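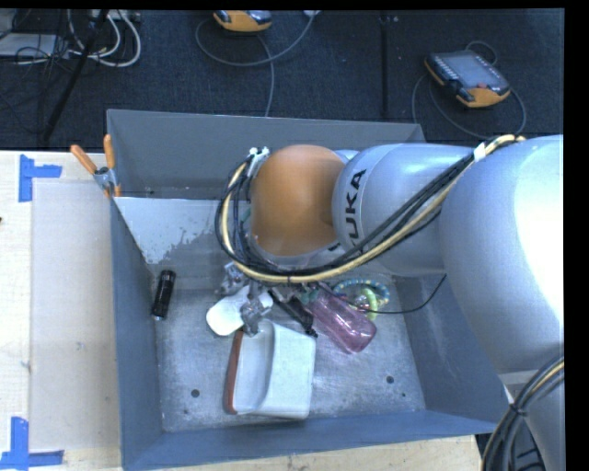

Grulgate Retriever Club Wraps Up Its Biggest Water Trial Yet

The Grulgate Retriever Club held its summer water trial at Zeleke Pond in July 2023, and what a weekend it was! Entries reached 356 dogs, a club record, and the parking field was full before the first mark was thrown.

The open stake went to Surora, a yellow Lab bitch handled by Irena Walczak. She lined the long blind across the channel on a single cast, straight through the reeds with the wind in her face, and the whole gallery cheered her back to the bank. Surora is only six years old and has been running open stakes for two seasons, so there should be plenty more to come.

"I blew one whistle all morning, and that was the sit at the end," Walczak said. "She just had it."

Second place went to Flillalau, a big black dog who made the hardest triple of the day look like a stroll (his swim to the far bird had people standing on their coolers). The junior handlers ran after lunch and did a wonderful job in a stiff crosswind.

Raffle and lunch sales brought in $2,642, all of it going toward new wingers and a second holding blind. Full results are posted at the clubhouse. The next event is the December upland hunt test, and entries are open now to members and guests.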